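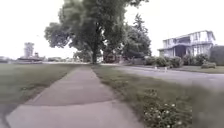 Indemnisation des sous-traitants : 437 dossiers à reprendre à Dreltville

Le service d'audit interne de l'agence Gravov a publié en septembre son rapport sur l'assurance accidents du travail du site de Dreltville. Sur 2716 déclarations transmises par l'exploitant Kulik, 437 ont été réglées sans contrôle du taux de cotisation applicable. L'écart moyen constaté atteint 58 euros par dossier - hors pénalités de retard.

Le rapport relève aussi que l'assureur Makokha n'a pas reçu les relevés d'heures de 39 entreprises sous-traitantes. L'agence devra rétablir un rapprochement trimestriel des fichiers. Kulik dispose de deux mois pour présenter ses observations écrites.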